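Proltach Fumomari

The Proltach Fumomari is a light electric motorcycle built by Proltach at its plant in Drernwood. It entered production in December and replaced the Cabrera, a commuter model with a smaller battery. The Fumomari has a steel tube chassis, a hub motor in the rear wheel and a removable battery under the seat. Curb weight is 103 kg. 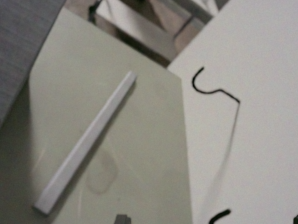 Range at city speeds is given as nearly 200 km on a full charge. The first run was limited to 500 units, all with a single front disc brake. Later units have discs at both ends and a wider swingarm. Seat height is 881 mm on the standard version. A lower seat is sold as an option and fits the Cabrera as well, using the same two rear bolts.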